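Shop and Home Tips: Which Chores Can Be Handed to a Machine Yet?

Updated in May. Covers light household work and small-shop handling. Does not cover welding, CNC loading or anything else that already runs behind a guard.

Short version: floors yes, dishes partly, laundry no, sorting parts if the parts are all alike. Details below, with what to do to your space if you want a machine to have a fair chance in it.

Floors

A robot vacuum is the one household machine that does its chore from start to finish without supervision. It does this by ignoring most of the room. Anything over its own height is a wall, anything under its brush is dirt. Tips that make a measurable difference:

Lift cables off the floor or tape them flat along the baseboard. A thin black cable on a light floor is easy for you to see and easy for a brush roller to swallow.
Chairs with five-spoke bases stop more runs than table legs do. Push them in or put them on the table.
Glossy floors can confuse the downward sensors on older units. If yours stops at a bright patch under a window, close the blind and run it again before you send it in for service.
Cut hair off the roller every 10 runs. Use a seam ripper and work along the groove.

Dishes

The dishwasher is the automation. Loading it is still hand work. Arms that can load a rack exist in labs, and they manage well with plates of one diameter. A clear drinking glass remains a poor target. Depth cameras tend to read through it and report the table behind, so the gripper closes in the wrong place or with too much travel. If you are testing any kind of pick-up tool at home, start with opaque cups. A strip of masking tape around the glass gives the camera something to find.

Joon-young Baek, who kept a bench log for us, ran 33 pick attempts on a bare tumbler and the same number with tape. The bare tumbler was dropped or missed 21 times. The taped one was missed three times. It was one tumbler and one gripper, so do not carry the figures over to your own setup.

Tabletops

Wiping a clear table is close to solved. Wiping a table in use is a different job, and it is the one people want done. The machine has to decide what moves, where it goes, and what stays. Cloth makes this worse. A loose tablecloth slides when a bottle is pushed, bunches under a gripper, and a checkered pattern can upset stereo matching because every square looks like its neighbor. If you want a machine to clear a table:

Use a plain, matte surface, or clip the cloth at all four corners.
Keep small items on a tray. One tray is one pick.
Leave a hand's width between bottles. Most two-finger grippers need clearance on both sides.

Shared rooms

The harder problem is people. Demonstration videos are often shot in a corner with a backdrop. A working room has someone crossing it with a bag, someone else at a desk, and a group standing where the clear path used to be.

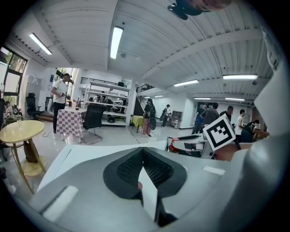 Open workspace with a hand-held gripper in the foreground. Note the square marker on the housing and the cable on the floor.

A mobile base can be made to stop for all of this without much trouble. Getting it to carry on afterward, at a pace anyone would put up with, is where the current machines fall short. Ah-rin Shin timed a cart at the Ruston shop over one shift and found it was standing still for roughly a third of it. The cart was in good order. It was waiting for a gap.

Practical measures:

Mark a lane with floor tape and keep stools out of it.
Put printed square markers on fixed objects first: shelving uprights, door frames, bench ends. A marker on something that gets rolled away is worse than none.
Mount markers flat on card or acrylic. Curled paper throws off the angle estimate.
Mixed light from a tall window and ceiling tubes changes through the day. Do your camera setup at 3 in the afternoon and check it again after dark.

Shelving and put-away

Returning boxes to open shelves works if every box has a place and the place is labeled at the front edge. It stops working once boxes are stacked two deep. Solid-back shelving is easier for a camera than open racks, where it also picks up whatever is going on behind. A sheet of hardboard or a cloth hung across the back costs little and removes most false detections. We tried this on a Skorine rack and on an old Tollska unit with the same outcome.

Laundry

No. Folding machines handle towels and plain shirts fed in by hand. Finding a sleeve in a pile, turning it right side out and matching socks are all still yours.

Stairs

No, for anything at a household price. Carry it up yourself, or keep a second vacuum upstairs.

Hand-held grippers

Worth a mention for small shops. These are gripper ends with a grip for your own hand, used to record how a person does a task so that an arm can be trained on it later. Three notes from Lalit Nishad, who used one for several weeks on parts sorting:

Wipe the finger pads with isopropyl alcohol before each session. Dust changes the grip.
Move slower than feels natural and keep the marker side clear of your sleeve.
Record the failed picks too, and label them as failed.

Reader question, from Orvokki Leinonen: is it worth rearranging a kitchen for a machine that may arrive in a few years? No. Clear the floor and label the shelves, which helps now, and leave the counters as they suit you.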